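November
By Ffion Yorath

Are noise-cancelling headphones worth paying extra for?

Sometimes. On the Priston train they took the edge off the engine and did very little about the man on his phone. Steady low rumble is what they handle. Voices mostly get through, whatever the box says.

The Faltia pair costs 299. Is it three times better than a cheap one?

I doubt it. Tomos Mathias swapped between the two for a week and kept the cheap ones, mainly for the softer pads.

Can I trust the star ratings?

I wouldn't lean on them. One pair had 1,562 reviews, and plenty of the ones I read were about the delivery. Read the three-star ones first.

Do they protect my hearing?

Don't count on it. Buy proper ear defenders for drilling or mowing. 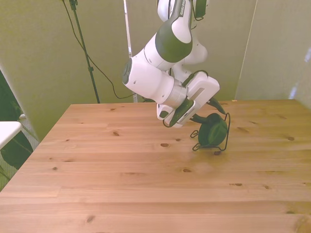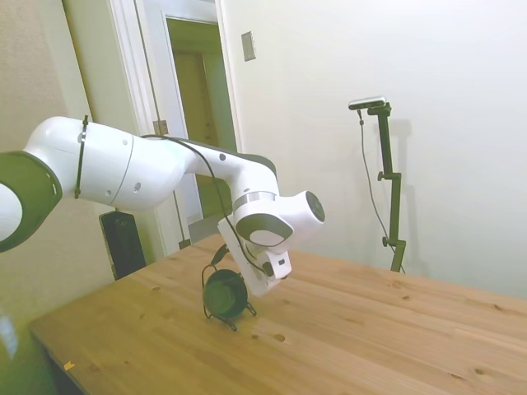

How long should the battery last?

Take the maker's figure and knock a quarter off, more if you play things loud.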